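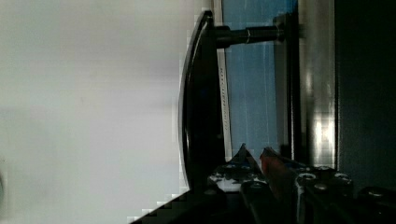 Retness repair room adds evening hours in November

The Retness repair room will stay open until 9 p.m. through November, with five benches for people who want to fix their own things. Black curved frames, metal brackets and scratched panels are all welcome — bring any loose screws in a bag.

The room took in 749 items last year, most of them small household goods. Bench time is free for the first 100 bookings. Spare parts come from Gaken, a shop in the same building.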